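**Second arm now or wait? Budget thread**
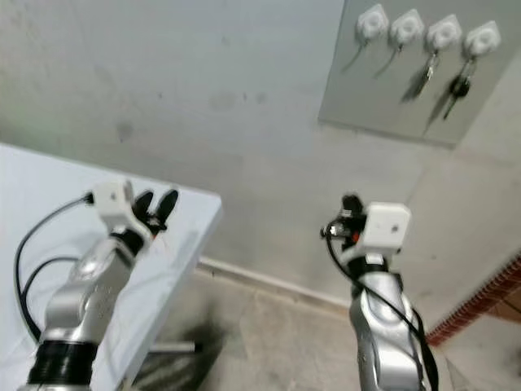 Grelinell, 9/15/23

**salinas_i:** Right, I need some opinions before I send the order off. We've got the two silver arms up and going by the table, and I'm trying to plan next year's money. The quote from Dastov covers spare grippers and a service plan, and it comes to nearly a third of what the arms cost! My boss (hello if you're reading) thinks we should skip the service plan and buy a third arm. I'm not so sure.

**pollyg:** Skip the plan. We paid for one for 2 years and rang them once.

**brestamik_fan:** Disagree with Polly. Ours lost a gripper in April and we waited 9 weeks for the new one - that's a lot of wages for people standing about. Buy the spare fingers at least.

**pollyg:** Fingers yes, plan no. Different things.

**amano_tom:** Put some money aside for cables too. I can see yours looping down off both grippers, and I'd want a few cable clips and a spare set on the shelf. Cheap stuff, but it never gets into the budget.

**salinas_i:** Good shout, cables weren't on my list at all. What would you set aside?

**amano_tom:** Around 5 per cent of the arm price, every year.

**brestamik_fan:** Far too low if you run two shifts. I'd go for 11.

**salinas_i:** One shift for now, so I'll start with Tom's number. Spare fingers and cables go in, third arm goes on next year's list. Still arguing about the plan. - Ignacio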